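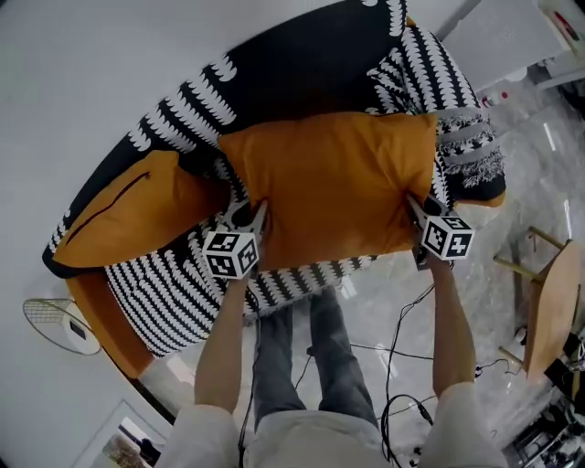
*Orange cushion, patterned throw*

## About The Mundel Brief

The Mundel Brief is a morning summary of regional news, sent to people who would like to know what the government did yesterday and would also like to finish their coffee. We started in November of 2000 words a day. Readers wrote in to say this was not brief. We now stop at 1203, a number reached after a long argument, and the argument is closed.

Each edition covers police transfers, visa rules, ferry schedules, court dates and whatever the cabinet has promised by the end of the quarter. We keep a list of those promises. It's a separate document now, with its own table of contents.

We are owned by Dudek Press, a small publisher in Cakdale that also puts out tide tables and a guide to customs forms. The tide tables make more money. They have also needed fewer corrections, as we hear at every annual meeting.

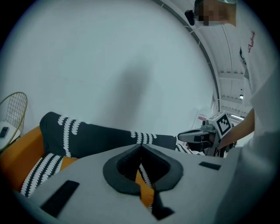 Our editing rules are short. An item needs two sources, or one source and a document with a stamp on it. "Sources close to the matter" don't count unless we know how close. If a ministry denies a story, we print the denial in full, even when it is longer than the story. We cut adjectives first and officials' nicknames second. An item that survives all this still has to be readable by someone slumped against a charcoal-gray cushion at six in the morning, with one eye open and no particular interest in customs reform. Most are. The customs reform ones we're working on.

Corrections run at the top, in the same size type as everything else. Our longest was 40 lines and concerned a bridge.

We take no money from parties, candidates or airlines. Zendix handles our mailing list and billing, so if your copy arrives 3 times, write to them first and then to us, and we'll be sympathetic.

Tips are welcome by email. Press releases are read in the afternoon.

*Page last updated 8/3/23*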